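ok kitchen counter thread. we are 9 weeks into replacing ONE countertop and I have things to say. long, sorry, mute me if you don't care about rocks

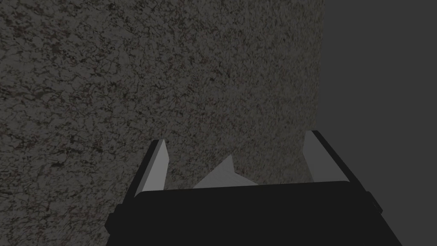 dark gray and black, veiny, bit of reddish brown in it.

1/ background. house is from 1957. counters were yellow laminate with a burn by the stove in the shape of an iron. lived with it for 5 years. fine. then the sink started leaking and the board underneath swelled up like bread

2/ so. new counter. how hard can it be, it's a flat thing you put a toaster on

3/ first place I went was the big one by the highway. guy asks "what's your color story." sir I have a leak

4/ he showed me white with gray veins. then gray with white veins. then a different white with gray veins that cost twice as much. asked if he had anything dark and he went quiet like I'd asked for something from the back room

5/ second place was Pakzad, a stone yard out past the rail crossing. muddy lot, slabs standing up in racks, a dog asleep in the office. night and day. you walk the rows and take pictures and they leave you alone

6/ Davoud Soltani runs the saw there and he's the one who finally explained stuff to me in normal words. most of what follows is him, any mistakes are mine

7/ thing one. the little sample square means almost nothing. a sample is from some slab cut some other year. go see the actual slab, have them write your name on it, take a picture of the tag

8/ thing two. look at it from the side, low down, with the light coming across it. head on everything looks great. from the side you see pits and filler and where the polish went dull

9/ thing three. "granite" on the tag covers a lot of rocks that a geologist would not call granite. the black ones especially. doesn't matter for your toast but it does matter for sealing, so ask what it really is

10/ drip test!! put a spoon of water on it, wait ten minutes, wipe. dark spot left behind = it drinks and you'll be sealing it. no spot = you might get away with almost nothing. do lemon juice on a scrap too if they'll give you one. they will give you one

11/ I have a LOT of scraps now. they are on the windowsill. my sister calls it the cemetery

12/ cracks. I panicked over these. some lines in stone are just part of the stone and some are real cracks, and in a picture I can't tell them apart. Davoud runs a fingernail over it. nail catches on an edge, ask questions. nail slides over, usually ok. he said usually twice

13/ ok money, since three of you asked. quote was 2695 for the long run plus the short bit by the fridge. that had the sink cutout in it, and the backsplash strip. did NOT have hauling the old one away, or the plumber

14/ big highway place was more than that before they'd even measured. and they wanted a fee to come measure

15/ finish. polished shows every fingerprint on dark stone. honed is the matte one, shows grease instead. leathered is bumpy and hides everything including crumbs, which I'm told you find later with your forearm

16/ I went back and forth on this for two weeks. made a list. lost the list. went honed

17/ edges. they have names like they're haircuts. eased, bullnose, ogee. get eased. it's a square edge with the sharp taken off. it was included and the fancy ones weren't

18/ measuring day. clear EVERYTHING off. I left the coffee maker out and the guy just looked at it til I moved it

19/ also you need to have the sink there. physically, in the house, in its box. I did not have the sink. I had a picture of the sink on my phone. that cost me a week and a half

20/ sink finally showed up, a Dradano, single bowl. box had a dent, sink is fine. deeper than my old one, I can lay a sheet pan flat in it which I've wanted my whole adult life

21/ faucet is a Ruten and I don't love it. handle goes the wrong way for hot. will report back

22/ someone in replies said just do butcher block. I cook with beets and I have teenagers. no

23/ someone else said concrete. my cousin did concrete, poured it himself in May, and it looks cool and has a corner missing. he put a plant there

24/ sealing. Davoud says wipe on thin, wait, wipe it ALL off, don't let it dry on there or you get a haze that's a pain to remove. I bought a bottle of Prollia at the hardware store and tried it on four windowsill scraps first. left one too long on purpose. yep. haze

25/ got most of it off with more of the same stuff and an old t shirt. put fresh on, waited a minute, rubbed it hard. arms hurt, worked tho

26/ for everyday cleaning, dish soap and warm water. that's it. no vinegar, no orange spray cleaner, no powder. I threw out half of what's under the sink and the other half had been leaked on anyway

27/ seams. ask where the seam goes BEFORE they cut. mine was going to land right in front of the sink, which is the worst spot. he moved it over next to the stove, and the pattern is busy enough there that I think it'll mostly get lost

28/ also check your cabinets are level. mine were not. there is now a stack of shims in the corner one and a drawer that opens on its own if you walk past it heavy

29/ current status: old counter is out. there's a sheet of plywood with a hole in it. we're doing dishes in the bathtub. I have found a lentil in the bathtub

30/ install got pushed once already bc the saw was down. new slot is 7 am and they said keep the driveway clear and put the cat somewhere

31/ oh forgot. outlets! if your new stone is thicker than the old stuff the backsplash strip can run into the outlet covers. mine clears by a hair. go check yours right now

32/ @ the person asking about quartz: good stuff, no sealing, don't put a hot pan on it. I just wanted a rock

33/ and whoever asked, yes you can bargain a little on remnants. ask for the leftover pieces from other people's jobs, good for a bathroom or a small table. Pakzad keeps theirs along the back fence, prices in grease pencil

34/ going to bed. will post when it's in. if anyone local wants a box of small dark rocks come get them, they're on the porch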